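ホーム > 採用・募集 > 見学会・体験参加者の募集

オルトナー自動化見学会 参加者および当日スタッフ募集
掲載:9月 文:デリジッツ工場 見学会担当

デリジッツ工場では、基板仕分け作業の自動化を紹介する見学会を開きます。一般の参加者と、当日の案内を手伝ってくださる短期スタッフをあわせて募集します。どちらもロボットや電子部品の知識は問いません。

見学会では、リード線付き小型基板の仕分けを取り上げます。前半は手作業の工程を見ていただき、後半は仕分け装置「Kelum」の実演を行います。Kelumは制御ソフト「Sirnik」で動かしており、実演では操作画面もお見せします。線の絡んだ基板は機械にとって扱いにくく、つかみ損ねて止まることもあります。止まった場合は、担当者が復旧させる手順もそのままご覧いただきます。

手作業の工程では、参加者にも短時間の仕分けを体験していただきます。山から基板を取り、線をほどき、種類ごとに分けるところまでです。はんだごてや刃物は使いません。
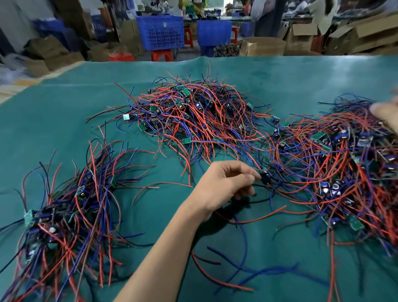

線を強く引くと基板側の付け根が傷みます。絡みがひどいものは無理にほどかず、脇によけて係の者に渡してください。部品の足で指先を突くことがあるため、指輪や時計は作業前に外していただきます。手袋が必要な方には貸し出します。

■見学会の参加者
定員:80名(午前の部・午後の部の合計)
対象:中学生以上。中学生は保護者の同伴が必要です。
時間:午前の部は9時30分から、午後の部は13時30分から。どちらも二時間で、内容は同じです。
参加費:無料
服装:長ズボン、かかとのある靴。サンダルでは作業場に入れません。

前回は161名の応募があり、抽選となりました。今回も定員を超えた場合は抽選とし、結果は当落にかかわらずメールでお知らせします。同じ方が午前と午後の両方に申し込むことはできません。

■当日スタッフ
人数:二名
仕事の内容:受付、作業場への誘導、体験用の基板の補充、終了後の片付け
勤務時間:8時30分から16時30分まで(昼休憩一時間)
応募条件:18歳以上で、部品の入った箱を持ち運べる方。展示会や工場での案内経験があれば応募時にお書きください。
待遇:時給制、交通費支給、昼食付き。時給は面談の際に書面でお示しします。

実演装置の操作は社員が行います。スタッフが装置の柵の内側に入ることはありません。見学会の前に一度、現地で説明の時間を設けますので、その日も来られる方に限ります。説明の時間も勤務として扱います。

■申し込み方法
オルトナー採用ページの申込フォームから、希望する区分(参加者または当日スタッフ)を選んで送信してください。参加者は午前・午後の希望と人数、スタッフは簡単な経歴もご記入ください。電話での受付は行っていません。締め切りは9月末です。

作業場内での撮影は、案内のある場所に限りお受けします。駐車場は台数が少ないため、公共交通機関をご利用ください。車いすでお越しの方は、通路の準備がありますので申込時にお知らせください。

当サイトでは、利便性の向上のためCookieを使用しています。閲覧を続けると、Cookieの使用に同意したものとみなされます。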